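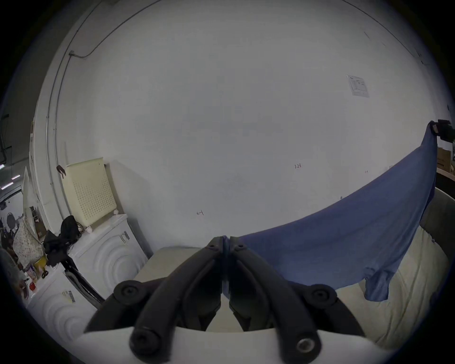
A hand-held gripper beside a blue cloth held by a second gripper in a laundry area.

Opinion: Budget for the Work Before the Machine

February 6, 2021

Institutions that run their own laundries are once again being asked to consider automation. The proposals arriving on purchasing desks this winter are better than those of a few years ago, and several deserve a serious reading. The budgets being drawn up to answer them are, in too many cases, poorly constructed. They treat the folding robot as a single capital item, to be bought in one year and written down over the next several, and they leave the cost of preparing the work to whichever department happens to be standing nearest.

This publication has argued before that equipment plans should begin with a description of the task. In laundry handling the task is unusually hard to describe. A sheet has no fixed shape. A cloth held at one corner hangs differently each time it is lifted, and a crumpled item in a basket gives little indication of where its corners are. Any machine that is to handle such goods must be shown how, many times, on the goods the institution owns and in the rooms where it keeps them.

Hand-held grippers are now a common means of doing this. A member of staff picks up, spreads and folds an item with the tools while the movements are recorded. The tools are simple to use and inexpensive beside the arm that will eventually follow them. The labor is another matter, and it is the labor that is missing from the budget.

Consider the case of Clultelier, a residential care group that operates laundries at 17 sites. Its first plan provided for one pilot installation, supplied by Busteck, with two days of staff training. The plan contained no hours for demonstrations. When the group's operations office reviewed the supplier's own terms, it found that acceptance testing depended on 2,000 recorded handlings of the customer's linen. At the pace a careful employee could sustain between ordinary duties, that requirement would have occupied one worker for much of the spring. The hours had been assigned to no one, and the site selected for the pilot was already short of staff.

The group has since revised its plan, and the revision is instructive. Demonstration work is now a separate line, with its own supervisor and its own rate of pay. The pilot has been moved to April. The original schedule allowed 26 working days from delivery to acceptance; the new one begins counting only when the recordings are complete. The total is higher than before. It is also a figure that the board can defend, which could not be said of the first.

Three points should be settled before any comparable purchase is approved.

The first concerns wear. Gripper fingers, screws and joints are parts, and parts are replaced. Suppliers differ widely in how they treat them. Vunov, in the quotation that Clultelier received, included spare fingers for the first year and charged for them thereafter. Busteck listed each piece separately. Neither approach is objectionable, but the two quotations cannot be compared until both are carried out over the same number of years.

The second concerns space. Laundry rooms are seldom generous. Appliances stand close together, baskets are set down where they are needed, and shelves fill with whatever has no other home. A demonstrator needs a clear surface and enough room to draw a sheet to its full length. If this requires a counter to be moved or a storeroom to be emptied, the expense belongs to the project and should appear there. Charging it to general maintenance makes the robot look cheaper and the building look more costly, and both impressions will mislead the next person who has to plan.

The third concerns ownership of the recordings. A contract offered by Ngui to one of our subscribing institutions would have given the supplier sole control of everything the institution's employees recorded. The institution would have paid wages to produce material that it could not carry to another vendor. Purchasing officers who would never accept such a term for maintenance records or staff manuals have been slow to object to it here. They should insist on a complete copy, in a usable form, at no further charge.

Some readers will answer that these precautions favor delay, and that an institution which waits for a perfect budget will wait indefinitely. The objection has some force. Recruitment for laundry posts is difficult, the work is tiring, and a sound machine would be welcome in many basements. A small trial can reasonably proceed on approximate figures, provided that it is labeled a trial and that its hours are recorded from the beginning.

A purchase meant to serve for years should meet a higher standard. Before signing, the responsible officer ought to be able to state who will perform the demonstrations, during which shifts, on which linen, and from which account they will be paid. Where those answers are not available, the order should be held over to the next budget cycle.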